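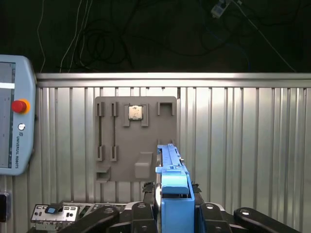
Light-blue part held upright between the gripper fingers

Drone drifts left on hover after new props
Setsuko Tsuji, Jun 13, 2021

My Kubo quad hovers fine for 19 seconds, then slides left. I recalibrated twice on the kitchen floor. Do I need new motors? I'd hate to spend 348 on this!

Murdo Purves
Calibrate outside — floors with rebar mess up the compass. Mine did it all April.
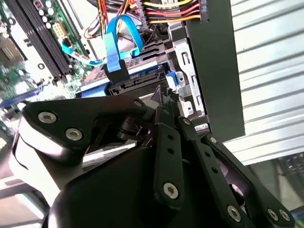

Gripper reaching toward the hard drive

pulen_flyer
check the props, I had two swapped lol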